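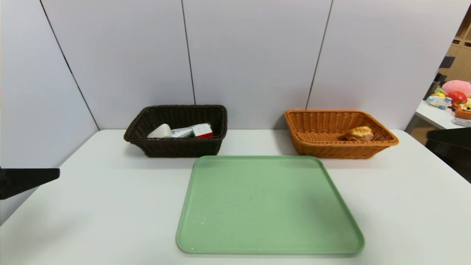

I've called this dataset Pilik, and it's the tray-loading half of a two-armed build that lives in our shared workshop (the other half, Notis, is mostly drawers and is nowhere near ready, so please stop asking, Mostafa!). I'm Houda Naciri and I built the arms, wrote most of the recording scripts and did all of the swearing. The task is dead simple to say out loud: take things from the two wicker baskets and put them on the green tray. The dark basket is the nasty one. Everything in it sits low, so the fingers have to go down past that braided rim before they can get hold of anything, and a box lying right up against its neighbour leaves you very little room to be clumsy. The bread roll over in the lighter basket has space round it, and I always start new drivers on that one.

# Pilik: basket to tray, two arms

## What you get

There are 192 episodes, all driven by hand. I drove most of them and Mostafa Hajji did the rest, and you can tell us apart because he is left-handed and very patient and I am neither. Each episode has its own folder with:

- head camera video, 30 frames a second
- wrist camera video for each arm, same rate
- joint positions and gripper opening for both arms
- a one-line text instruction, typed by whoever was driving
- a `notes.txt`, which is sometimes empty and sometimes a rant

Episodes are split by folder into `train` and `held_out`. There are 15 in `held_out`. I picked those by hand, so don't treat them as a proper random sample.

## Getting it going

Unpack everything into one folder and run `python check.py`. It looks for missing files and tells you if the videos and the joint logs are different lengths. If it grumbles about the wrist videos being a frame short, carry on, I know about it and the loader pads them.

To play an episode back on screen use `python replay.py --ep 42`. To play it back on real arms use `python replay.py --ep 42 --live`, and for goodness' sake keep a hand on the stop button the first time. My zero positions won't be your zero positions!

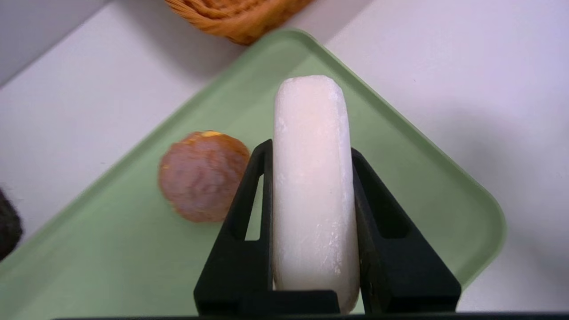

4 min read

## Grippers

The fingers are my own design, black triangles with a slot through the middle. I called the design Dollis and it's in the `parts` folder if you'd like to print a pair. The first version (back in February) was solid and hardly bent at all, which was fine on boxes and hopeless on anything rounded. With the open ones I can hold a smooth white piece upright by its long sides, and the wrist camera still gets a bit of tray through the slot, which I've grown fond of when I'm lining up a drop. The gripper does hide the bottom end of whatever it's carrying, so if your model needs to know where that is, feed it the head view as well.

## Things that will annoy you

- Lighting wanders. We're near a window and I didn't always pull the blind, so shadows on the white table come and go between episodes.
- The tray isn't fixed down. It gets nudged, and from the wrist it can look like it's sitting at all sorts of angles.
- Anything near the wrist camera but outside the grip tends to go soft. I've left the focus alone.
- Mostafa writes "bun" and I write "bread roll". I keep meaning to tidy that up.
- In 13 episodes something gets dropped and picked up again. I kept them in on purpose and they're marked `regrasp` in the notes.

## Licence and thanks

Use it for what you like, just say where it came from. The controller code started out as Ashour, Mostafa's old arm project, and a fair bit of it is still in there under new names.

Last updated 7/31/26

Comments (4)

**tinpot_kev**
Printed the fingers last night, lovely. Did you put anything grippy on the inside faces?

**Houda**
Not in this set, no. I tried some rubber tape on a spare pair and it peeled, so tell me if you find one that sticks!

**marrowfat**
check.py falls over if there's a space in the folder name. Easy fix, I've sent you a patch.

**Mostafa H**
It's a bun.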